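Socks on a clip hanger, revisited

October 23, 2026

The old routine was to throw socks over the top rail of the wooden drying frame. They slid off, and the toes took longest to dry because the fabric doubled over there. Since January I have used a hanger with metal clips instead, hung from the rail by its hook. Mine came from Grastero. The clips hang on short prongs under a plastic rail, so they can be taken off or moved over as the load changes.
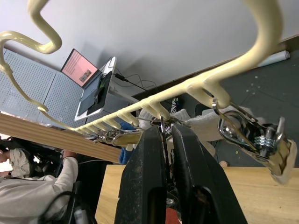
A reader in Varnport wrote in to ask whether clipping at the cuff stretches the elastic, and said clipping at the toe had worked better for wool. I have not tested wool. For cotton ankle socks I clip a single layer of the cuff, 5 mm in, and after 20 washes the cuffs still fit.

Sorting comes before clipping. I lay the socks flat on the table in pairs by color, toes toward me and openings toward the back, and smooth each one by hand.
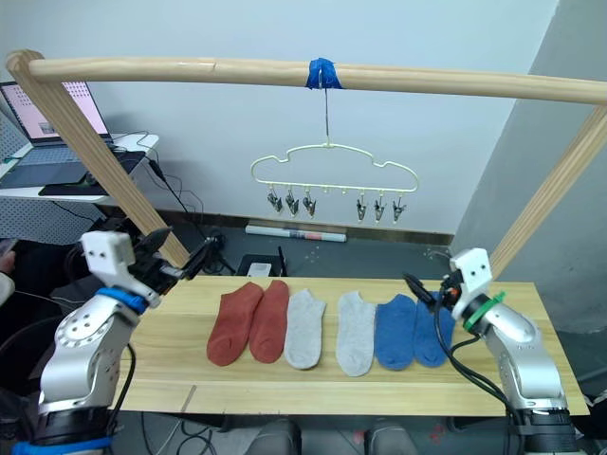
Load the outer clips first, one on each side, then work inward - a hanger loaded from one end tilts, and the socks bunch up at the low side. Pairs stay together, which saves matching them again later. Spacing matters more than the order of colors. I leave 4 cm between socks when the load allows it. Thick ones get a free prong on either side.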